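Ruser Computer Reuse opens a second drop-off counter in Pendden

PENDDEN, Mar 1, 2020 — I've been putting off writing this because I wanted the sign to be up first, but the sign is late and the doors are open, so let's get on with it. Ruser Computer Reuse now has a second drop-off counter, on Perron Street in Pendden, next to the old shoe repair shop. If you have a desktop computer sitting in a closet, we'd love to take it off your hands!

A lot of you know our first counter out in Fellel. It's a nice place, but it's a long drive from this side of the river, and carrying a tower onto the bus is no fun at all (I've done it, twice, and the second time it rained). Last year people brought us 465 desktops anyway. We fixed up what we could and passed those on to families, students and a couple of small clubs that needed something better than a phone to write on.

The new counter is small. There's a bench by the window, a scale, a rack for towers and a shelf for keyboards and mice. You can park behind the building for free, and there's a ramp at the back door if your computer is one of those heavy old office ones. Please ring the bell if the front looks dark — we're probably just in the storeroom.

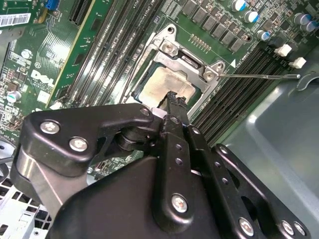
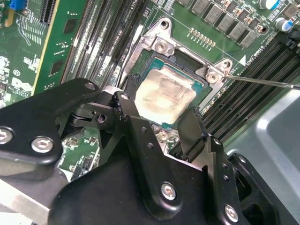
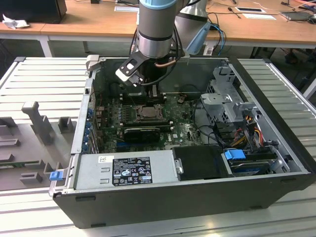
By Ruser Computer Reuse

So what do we want? Desktops, mostly, working or dead. We're happy to have them without a hard drive, and if the drive is still in there we'll wipe it before anything else happens to the machine. You can also ask for your drive back at the counter and we'll pull it while you wait. Bring a screwdriver if you'd like to do it yourself, I won't be offended.

We also take flat monitors, keyboards, mice, cables and memory sticks of any age. We can't take printers (sorry, I know everyone has one), the big old glass monitors, or anything with a swollen battery. The city depot handles those, and we have its leaflet at the counter.

Dropping off is free. If you want a fixed-up computer for yourself, the price is $78 with a keyboard and a mouse, and that goes for both counters. We'll set it up with a free office program and a browser, and you get a sheet of plain instructions in big type. If it quits on you in the first 3 months, bring it back and we'll swap it for another one.

We're also starting evening classes in June for people who'd like to learn how to open up a computer, clean it and put it back together. There's room for 27 people in the first round and the cost is whatever you feel like putting in the jar. You don't need to know a thing going in — my own first try at cleaning a fan ended with a part rolling under the stove. Sign-up sheets are at both counters.

The Perron Street counter is open weekday afternoons and Saturday mornings. Fellel keeps the same hours it always had, and the coffee there is still better, but we're working on it.

Newspapers and radio stations are welcome to come by during open hours. Just ask for the front desk when you get in, or leave a note in the mail slot and we'll call you back.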